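Gripper won't let go after a protective stop, two arms on one bag
Forum: Arms, grippers and end effectors
Thread started by noman_j, 12 December 2021

noman_j
Two-arm setup, one two-finger gripper on each side, teleoperated. We are recording bag packing and unpacking for a project called Gideck. The left arm handles the small items, the right arm holds the bag still. Thursday the left arm went into a protective stop while both grippers were closed, and the left gripper stayed shut at full force. The right arm carried on holding. So I had one dead arm and one live arm, both attached to the same backpack.

The operator did what anyone would do and tried to back the right arm off. Its jaw was over one of the straps, the strap came along, and the whole bag got dragged against the left gripper. The left wrist took a side load with its brakes on. Now I get a torque offset warning on that wrist joint at every startup. It clears, but it comes back.

Questions, in order of how much I care:

1. Should a stop on one arm also stop the other? Right now they are two separate controllers and the e-stop button is the only thing they share.

2. What should a gripper do on a protective stop, hold or open?

3. Does the warning mean the joint is hurt, or does it want recalibrating?

Same pair of objects as on Thursday, in the position where it tends to go wrong. Fuzzy plush thing in the left gripper, right jaw across the straps. 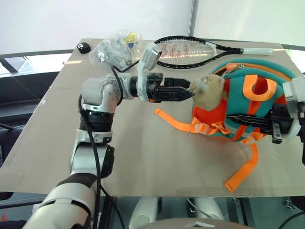

Settings at the time of the fault
Left grip force 105 N, right grip force the same. Left wrist speed at the default. Stop log shows the left controller tripping on "unexpected external force, wrist" and nothing at all on the right. Time between the left stop and the operator moving the right arm was 400 ms according to the teleop log, so he had no chance of reading the screen first.

wulan_s
1. Yes. If both arms can touch the same object they are one machine as far as stopping goes. Wire the safety outputs across so either one stops the pair. We had them separate for a few months and it only worked as long as the arms never met.

2. Hold. Always hold. An open-on-stop gripper drops whatever it has on whoever is reaching in.

3. Don't know your arm well enough.

valentin
Disagree on 2. With a toy and a fabric bag there is nothing to drop that could hurt anyone. What can hurt somebody is a closed gripper they can't get open. If a finger is in there and the gripper is in hold, you are looking for a hex key while your coworker yells. For light objects I would open on stop after a short delay.

wulan_s
And the next operator puts a glass bottle in it and forgets to change the setting. I would sooner have a manual release that works with the power off.

valentin
If the gripper has one. Plenty don't. Noman, does yours?

noman_j
It has a release screw on the side of the body. You have to get a driver in there, and with the bag up against it you can't reach the screw. That is how we ended up moving the right arm in the first place.

iulian_ene
105 N is a lot for a plush toy. What are you holding with that much force?

noman_j
Nothing that needs it. The number was left over from an earlier job with harder parts and it got copied into the new config. I have no excuse for that one.

iulian_ene
Then I would look there before rewiring anything. High force on a soft object means the fingers close a long way and the wrist sits hard on whatever is under the object. You are pushing down on a stuffed bag, the bag pushes back, the controller calls that an external force and trips. The stop did its job. Drop the force and the height and you may never see the fault again.

wulan_s
He may never see this fault again. He will see another one, and the second arm will still be live when he does. Please don't talk him out of linking the stops.

iulian_ene
I'm not. I said look there before, meaning it costs five minutes. Do both.

roxana_i
On 3. We had the same warning on two wrists at the Gostunham site. In one case it was only the zero that had shifted and a recalibration fixed it for good. In the other the brake had slipped under load and there was wear on the disc. How to tell them apart:

Power down, remove the gripper, support the arm.
Power up with nothing mounted and note the offset.
Move the wrist through its full range slowly, come back to the same pose, note it again.
Repeat until you are sure the number is either steady or wandering.

A steady offset can be calibrated out. If it wanders, stop using the arm and call service. Also check the cable run. Yours goes up the outside of the arm and loops over near the wrist. If the bag pulled the arm sideways the cable may have been pulled too, and a damaged cable can give you the same warning.

valentin
Good point about the cable. A bad connector had me chasing a "bad joint" for a week.

noman_j
Ran Roxana's check yesterday evening. The offset is steady, the same at every return to the pose. Connectors look fine and I reseated them anyway. I recalibrated with the gripper off and have had three clean startups, so I'm calling it zero drift for the moment.

I also brought the grip force down to 40 N. It still lifts the toy.

roxana_i
Write down the offset from before and after and keep it with the arm's serial number. If it returns within a few weeks, treat it as the brake.

wulan_s
And the stops?

noman_j
Ordered a dual-channel safety relay from Fasillow. Quoted for January. Until it comes, the rule is that one person drives and a second person stands at the e-stop whenever both grippers are on the bag. If either arm stops, the button gets pressed before anyone touches a controller.

valentin
Tie the straps up too. A loose strap under a gripper is going to get caught again. Tape, a rubber band, whatever you have.

noman_j
The task has the straps loose on purpose, the operators are supposed to deal with them. I can ask whether that has to stay.

valentin
Ask. And I still say open on stop with a delay.

wulan_s
Still no.

iulian_ene
There is a middle option. On some grippers you can have the stop cut the force to a low holding value instead of opening. The object stays put and you can pull it out by hand. Look in the gripper config, not the arm config.

noman_j
Found it. It's called reduced hold and it was switched off. Will try it Monday with the arm parked and report back.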